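When the weather turns in October I go round all our screws and hinges, a habit I got from my neighbour Emese Rácz, and it does save a lot of bother later on. Start with the ones you use most — cupboard doors, pan handles, the back gate if you have one — and give each a gentle quarter turn, no more. 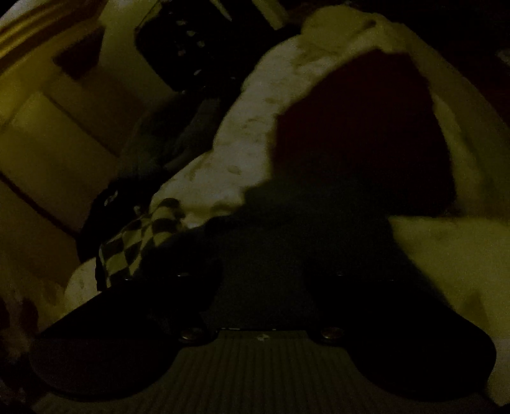
Round metal screw heads, one on each side.

If a screw just spins in old wood, take it out, poke in a matchstick with a dab of wood glue, snap it off flush and leave it for 8 hours before you put the screw back.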